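3.2 Why the table matters

We came to this part of the study expecting the table to be the dull bit, and it became our favorite. Small things that live in a row — a bottle, whatever ends up next to it — say a lot about how people share a surface. Contreras and Quintero collected 951 layouts for the Flister set, and the row across the middle came up again and again, with open wood left behind it. 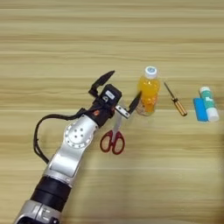 We call this habit middle lining. Ledesma first noticed it in the Cluvedham homes, where people kept the far side of a table free even when they had plenty to put down. It makes good sense once you try it at home! A tall bottle at the back is a long reach, and a tall bottle in front hides everything else.

Juice bottles deserve a few words of their own. They are tall for their width, and they are held low down or near the cap depending on who is asked.
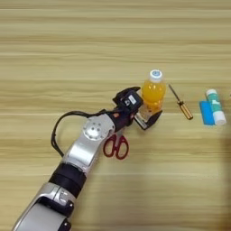
Figure 4. A juice bottle with a white screw cap, held upright by its lower portion.

In our survey, 500 people told us where they would take hold of a full bottle, and Khunthong sorted the answers by grip height. The written comments were a joy to read, and we return to them in Section 4, together with the layouts that broke the pattern.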